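29 de junho de 2019
Por Rizal Pasaribu
Categoria: Robótica / Conjuntos de dados

# Pasus: exemplos de manipulação sobre mesa

Pasus é um conjunto de demonstrações para aprendizagem por imitação, gravado com um robô de dois braços. Contém 2,573 episódios, todos teleoperados. Os 146 episódios que foram separados para teste não devem ser usados no treino, também não para ajustar parâmetros.

## Conteúdo de cada episódio

- vídeo da câmera da cabeça
- posição das juntas dos dois braços
- abertura das duas garras
- uma frase curta com a instrução

As frases foram escritas em português por mim e revisadas em Fokholm. Se encontrarem erro de gramática, peço que avisem, mas não corrijam nos arquivos, porque o índice depende do texto exato.

## Objetos

Usamos embalagens de comida, bebidas, bolsas plásticas, cordões e pelúcias pequenas. A posição é mudada à mão entre um episódio e outro. O plástico transparente é o caso mais difícil para a percepção, pelos reflexos, e o cordão elástico é o segundo.

## Etapas da coleta

1. Espalhar os objetos nas duas mesas. Eles podem ficar inclinados ou deitados.
2. Ler a instrução em voz alta e iniciar a gravação.
3. Aproximar a garra esquerda da borda da bolsa com zíper. A garra direita espera aberta, ao lado da pelúcia rosa.

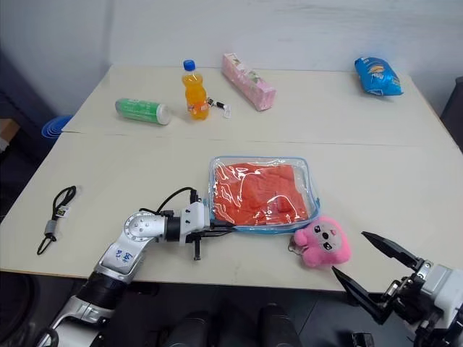

## Limitações

Os episódios gravados antes de dezembro não têm a abertura da garra direita. No subconjunto Casley, 3 episódios estão sem frase.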